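# My parking ticket, part two

So the saga continues! For anyone just joining, I got a ticket in February for parking in a loading zone on a street I've never been on in my life.

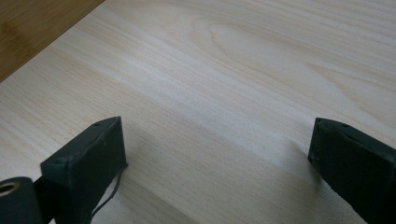 I finally got a real person on the phone last week, after 27 minutes on hold, and she read me the plate number. One digit off from mine — a 3 typed in as an 8. She was very nice about it, but she couldn't cancel it herself (of course), so now I have to go to a hearing and say the same thing to somebody else.

My neighbor Cameron Innes fought one of these last year and says to bring the registration, plus a photo of the plate. I've printed both. Hearing's at nine on Tuesday, and I'll post when I get home.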